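Sowah Announces Flivgate, a Screen Protector Sold Without a Hardness Number

Gollau — Sowah, a maker of phone accessories, will begin selling Flivgate in February. Flivgate is a tempered glass screen protector for phones and small tablets. The company is making no claim that it is unbreakable, military grade or as tough as sapphire, and it would like to know how so many of its competitors arrived at those words.

Anyone who has shopped for a screen protector knows the box. There is a hammer on it, or a drill bit, or a set of keys. There is a hardness figure in large type, usually taken from a pencil test made for paint and coatings. Pencils are seldom what ruins a phone. Sand does it, and parking lots do it, and a pencil score says very little about either one.

Sowah dropped Flivgate samples flat and on the corner, onto concrete and onto ceramic tile, over four months. In all, 1328 sheets were used. Many of them broke. Corner drops onto concrete were the worst by a wide margin, and buyers should expect a Flivgate sheet to crack if a phone lands that way from shoulder height. Whether the phone's own screen survives depends on the phone, the case and luck, and Sowah will not print a percentage for it on the package.

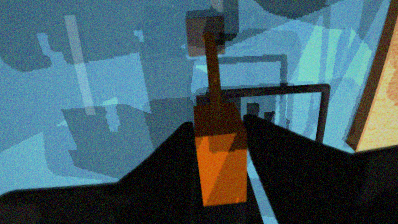
The company also takes a dim view of the word "bubble-free." A sheet put on in a dusty kitchen will trap dust, whatever the label says. Flivgate comes with a plastic alignment tray, a cleaning cloth and a strip of tape for lifting lint. The tray helps. It does not turn a hurried job into a good one, and the printed instructions ask for ten quiet minutes and a clean table.

Claims about blue light, eye strain and better sleep are absent from Flivgate packaging. Sowah looked at what was being offered to back up such claims in its own trade and was not persuaded. Customers who want a warmer screen in the evening can change the setting on the phone for free.

Each box holds four sheets. That number was settled after looking at returns on an earlier Sowah product, where most complaints came down to a spoiled first try. The sheets have an oil-resistant coating that wears off with use, as these coatings do, and fingerprints will start to show again well before the glass needs replacing.

The first run is limited to 2000 boxes, sold through the Sowah online store and at Fundwood shops. Fundwood staff will fit a sheet at the counter on request. There is no lifetime warranty. Sowah will replace sheets that arrive chipped or cut to the wrong size, and it will not ask customers to pay a "processing fee" for the favor — a practice it considers a second sale under another name.

A list of supported phones will be posted in the Sowah store when sales open. Models not on the list have not been tried, and the company advises against guessing.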